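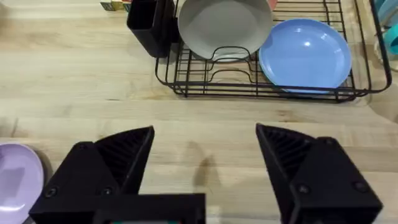
I have been through more dish racks than any adult should admit to, and I'm writing this one up because I like it so much that I've started bringing it up at dinner. It's the small black wire rack from Fesik, the one with the raised curve of wire in the middle, and I've had it on the butcher block long enough to have real opinions. The blue plate and the grey one each get their own slot and stand up in it at a bit of a tilt, with air between them, and that's pretty much the whole job of a dish rack done right there. The tall black utensil holder lives on the left of it. The lavender plate belongs to the same set and takes a slot just as happily when I get around to putting it there!

Some background, so you know whose word you're taking. We have a small kitchen and a long wood counter, no dishwasher, and two people who cook every night (me and Mathis, who uses a clean bowl for every single ingredient). Before this we had a two-tier chrome thing that held everything we owned and took up half the counter to do it. Before that, a bamboo folding rack that I loved the look of and that went fuzzy at the joints by its second summer. Before that it was a dish towel, folded over twice, and I still have a soft spot for the towel.

The Fesik came from the housewares shop on our corner, Prantl, where Annunziata Caputo let me stand at the register and try it out with plates off her own shelf. I went in for a sink strainer. I did buy the strainer too.

What it's like to use

The slots are the best part, so I'll start there. The rods run parallel and they're thin, and the gaps suit an ordinary dinner plate really well. You drop the plate in, it leans back against the wire, and it stays put. With the chrome rack I had a regular little avalanche whenever I pulled a plate out of the middle of the row. I haven't had one of those with this rack, and I am not a gentle person at the sink.

The curved piece in the middle took me a while to figure out. At first I thought it was just for looks. Now I use it as a backrest for whatever doesn't fit the slots, like a pot lid or the small cutting board, and it's become my favorite bit of the whole thing. Ankica, who lives upstairs and borrows our kitchen whenever her oven is sulking, leans her baking sheets on it. They stick out over the side but they don't fall.

It's light, too. You can lift it with one hand with a few plates in it, wipe the counter underneath, and set it back down, and I do that every evening. On a wood top I'd call that essential. Water sitting on butcher block leaves a mark sooner or later, and our oiled finish is only as good as our habits.

Bowls are fine, not wonderful. Wide pasta bowls want two slots apiece and they sit at an angle where a little puddle collects in the foot. I tip them out halfway through drying and move on with my life. Mugs I turn upside down on a towel next to the rack. Wine glasses I wouldn't trust to it at all.

The utensil holder

I bought this separately, from Avetti, and I want to give it a few lines of its own because the two work so nicely together. It's rectangular, black, open at the top, a little tapered, and tall enough that wooden spoons stand up in it without tipping the whole thing over. Being rectangular it goes right up beside the rack with no wasted corner, and it'll also go flat against a wall. The round crock we had before always ended up sitting out in the middle of things.

Long whisks and the big ladle are fine in it. Teaspoons vanish. You fish around for them down at the bottom like you're at a school carnival, so ours went back to the drawer. Clean it more often than you think you need to, especially if you put things away a bit damp (a bottle brush gets into the corners).

The plates, since people ask

People do ask about the plates! Each one's a different color, and I picked them that way on purpose after years of all-white everything. The blue has a shine to it and the grey is matte, and they look great standing next to each other in a black rack. I'll say that the grey one shows fork marks if you're looking for them. A paste of baking soda and a soft sponge takes off most of it. The blue hasn't given me any trouble.

Mathis thinks food looks strange on purple. He's wrong, a fried egg on lavender is a beautiful thing.

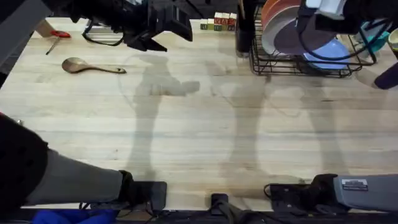 Will a wire rack scratch or mark a wood countertop?

It depends on the feet and on how you move it. Lift the rack and don't drag it, put a folded towel or a thin silicone mat under it while things are dripping, and take the mat away afterward so the wood can breathe. If the feet on yours feel rough, stick-on felt isn't a good answer because it soaks up water. Small clear rubber bumpers work much better, and you can get them at any hardware store.

I'd add that a good coat of mineral oil every so often makes all of this less nerve-racking. I do ours on a Sunday night after the last dish is put away, leave it until morning, and buff off whatever hasn't soaked in. The knots and the darker streaks come up looking lovely. Samuele, my brother-in-law, put in the counter, and he says to go with the grain and use less oil than you want to. I always use more than he'd like.

Things I'd change

There's no drip tray. Fesik sells one, but it was out of stock when I looked, and I've gotten used to the mat. If your counter is laminate or stone you may not care a bit. If it's wood, plan on putting something underneath from day one.

I'd like one end of the rack to have wider slots for bowls. Even three of them would do it.

The black coating has held up well so far. I check the spots where the wires cross, because that's where my old ones always started to rust, and I've found nothing yet. I'll come back and edit this if that changes. I wash it with dish soap and an old toothbrush and dry it with a towel, and I'd skip the steel wool no matter how tempted you are.

Who should get it

If you cook for one or two people and wash up as you go, I think you'll be as pleased with it as I am. It keeps the plates upright, it looks sharp on pale wood, and it gives you your counter back. For a family of five who do everything in one big load after supper, it's too small, and you'd be stacking things on top of things by Tuesday. My friend Ermanno has a house full of teenagers and he went with a big two-level rack from Prombridge. He's happy with it, though it would never fit over here.

As for me, I've already bought a second one for my mother. She has a narrow shelf next to her sink where nothing has ever fit properly, and I measured it twice before I went back to Prantl. She's keeping her saucers in it.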